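Plirnside Community Board > Home & Kitchen > Moving a washer upstairs, worth it?

jalier_fan
28 Apr 2018
Thinking of moving the washer from the basement up to the hall closet. Tired of the stairs. Plumber quoted 510 for the hookups, no drywall. Anyone done this? Second floor, old house, wood joists.

trestis11
Did it in November. Best money I ever spent. Get a drain pan and a shutoff you can reach without climbing over the machine.

oldboiler
Don't. Spin cycle on an old floor and the whole house hums. Ours walked right out of the closet. Went back to the basement after a year.

trestis11
Then it wasn't level. Or you left the shipping bolts in, people do that. Mine is on a rubber mat and I can't hear it from the next room.

oldboiler
It was level. Checked it twice. Joists were undersized, period. Not every house is yours.

jalier_fan
ok so how do I know if mine are undersized? Closet is on an outside wall if that matters 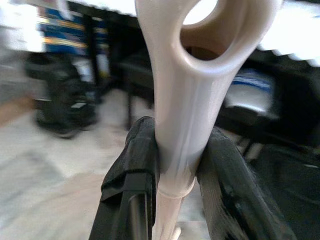
Also the dryer is staying downstairs for now, no vent up there. So I'd still be carrying wet stuff down, which my sister says defeats the whole point. She may be right.

mrs_pinecone
Outside wall is good, joists are stiffer near the ends. Your sister IS right tho. We used a drying rack for a winter and the hall smelled like a swamp.

trestis11
Get a ventless one. Slower but no hole in the wall.

oldboiler
Slower is putting it mildly. 130 minutes for a load of towels.

jalier_fan
Getting a second quote, first guy wants another 331 for the pan and drain. Will post when I hear bakc.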